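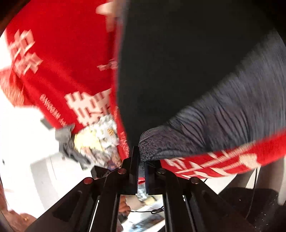 Why does cloth give a robot's planning software more trouble than a box or a bottle?

Cloth has no fixed shape for the software to look up. A box can be described by its size, its position and its tilt, and a planner needs little else to pick it up. A shirt on a table can take any number of shapes, most of its surface is hidden under itself, and the act of touching it changes the thing being measured.

Most planning tools in use today were written for the box. They take a model of the object, estimate where it is, and search for an arm path that ends with the fingers on either side of it. The search is well understood and usually fast. Give the same tool a heap of fabric and the first step fails, which leaves the search with nothing to aim at.

The Jemer software stack, developed by a small engineering group in Stonditz, drops the object model. Its perception module works on patches of surface. Each patch gets a score for how likely it is that two fingers closing there will come away with a single layer of material. Folds and raised ridges score high. Flat areas score low, as do places where two colors of cloth meet and the software can't tell which one lies on top.

Training the scorer took 2,561 recorded grasps, all made by people working a two-fingered gripper by hand with a camera mounted on it. The wrist view has known drawbacks. It blurs when the hand moves quickly, bright tabletops wash out, and the fingers hide part of the target at the moment of contact. Its advantage is that the recording and the robot share one viewpoint, so the data needs no conversion between an overhead camera and the tool.

Blur was the first thing the group tried to remove, and removing it made the results worse. With the blurred images filtered out, the scorer had few examples of the last moments before closing, and the robot hesitated over the cloth. The current pipeline keeps them and adds a blur estimate to each one as a separate input. Printed lettering on fabric caused a different fault. Early versions read the edges of letters as folds and sent the fingers to them. Adding more printed garments to the training set reduced the error without getting rid of it.

Control runs on two loops. The slow one updates the grasp target 15 times a second from the camera. The fast one runs at 800 hertz and looks only at motor current and finger position. When the current rises before the fingers are expected to meet, the fast loop assumes there is cloth between them and holds its force. If the fingers close all the way, it reports an empty grasp and the planner picks the next patch on its list. The slow loop has no authority to stop the fast one in the middle of a grip, a choice that simplified the timing code a good deal.

The remaining part is tooling. Recordings pass through Söderlund, an in-house viewer that lines up camera images with the finger signals on a common clock. Clock drift was a steady problem. In one batch the two streams were 22 milliseconds apart, enough to mark the fingers as closed while the camera still showed them open. The viewer now checks alignment at the start and end of every recording and rejects any that fail.

Multi-layer grasps are still open. The scorer can't distinguish one thin layer from two when both are the same color, and motor current doesn't separate them reliably either. A branch of the code called Gosier adds a short rubbing motion after contact, sliding one finger against the other and watching how the current changes. It works on knits and does poorly on anything coated or stiff. The branch is due to be merged in December, with the rubbing motion turned off by default.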